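Plirko Cell Kit, three-arm layout
Shared workshop build, listing and notes

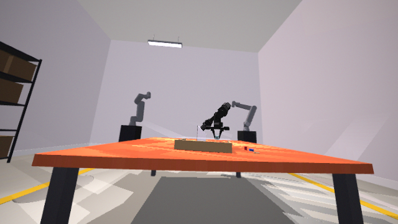 Plirko layout in simulation: black arm over the brown box, gray arms on their pedestals behind the table.

Price: 3,000 for the full kit, 500 for the layout files and mounting hardware alone
Sold by: Driklow
Status: in stock, ships from Quintela
Last revised: November 29, 2025

What it is

Plirko is a kit for people who want a small robot cell in a garage or a shared shop and don't want to draw every bracket from scratch. You get a simulated version of the room, a parts list, the pedestal hardware, and a controller board with the software already on it. You do not get the arms. I put that up high because the old listing had it near the bottom and we took a lot of returns in July.

The layout shown is a render. We sell what it takes to build toward it, and how close you get depends on your floor, your table and your patience. Anyone who tells you a simulated cell drops straight into a real shop hasn't tried to bolt a pedestal to old concrete.

In the kit
- Controller board, preloaded
- Two pedestal hardware sets, with drilling templates
- Cable set for three arms
- Layout files, including the room, table and shelving
- Printed wiring chart
- 64 GB card with a backup of everything above

Not in the kit
- Arms and grippers
- Table
- Power supplies for the arms
- Emergency stop. Buy a proper one, wired to cut arm power. The software stop is not a substitute.

Do you need three arms?

Probably not. Most of the people at the Plundasley workshop, where this was worked out, run one arm over the table and leave the other two slots empty. A single parallel gripper will handle a small cube or block on a tabletop, and that's enough to keep a beginner busy for months. Two arms sharing a table means thinking about collisions all the time. Three means you'll do most of your thinking in the simulator, with good reason.

The three-arm files are included at no extra charge. Start with one.

Where I'd be careful

The simulator is good at reach. If it says an arm can't get to the near edge of the table, believe it and move the pedestal before you drill. It is much less good at contact. Friction on small parts is a guess, and the default value is a hopeful one. A block that sits politely between the fingers on screen can squirt out on a real tabletop. Florêncio Serrano ran 100 picks in the simulator with the stock settings and didn't drop any, then lost the very first real one under a bench.

Lighting is the other thing. The default room has plain walls and an overhead light. Your shop has a window, a shiny vise and someone's orange extension cord. If you plan to add a camera, change the lighting in the files early and keep changing it.

Also, the table in the files doesn't flex. Yours does. Put the controller somewhere that won't shake with it.

Setup, short version

Measure your room and edit the room file first. Place the table, then the pedestals, and run the reach check for each arm. Print the drilling templates at full size and check the scale bar with a ruler. Mount the pedestals, run the cables, wire the emergency stop, and test that stop before any motion. First moves at the lowest speed setting, with everyone's hands off the table.

Madalena Macedo did hers over two weekends with one helper. Mine took longer, mostly on account of the floor.

Returns

Unopened kits, full refund. Opened kits, refund less the cable set. Pedestal hardware that has been drilled or cut stays with you. Layout files can't be returned, so download the free one-arm demo first and see whether your computer can run it.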